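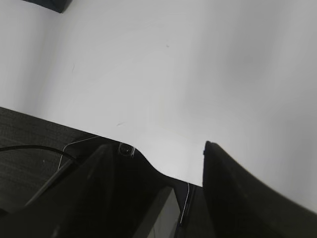

Text and gallery: Shiela Sebastian | April 5, 2020 | Bromville

Surfaces and Textiles, Set 12

Framing is tight throughout, and color is left uncorrected.

White surface, matte. Light gray toward the right, near-white at the center. One short, faint dark streak and a thin grayish scratch show at this distance. The dark gray surface at lower left has fine horizontal striations, with a thin black cable lying across it.

Next, heathered blue-gray fabric – fine weave, piped seams in dark navy, webbing strap in the same range.
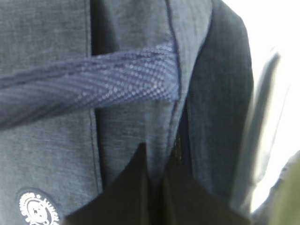 Piping of this type hides a slightly uneven stitch line but wears first at the curves. Notes on thread and seam allowance are filed under Domínguez, sheet 44. The January sets are indexed separately.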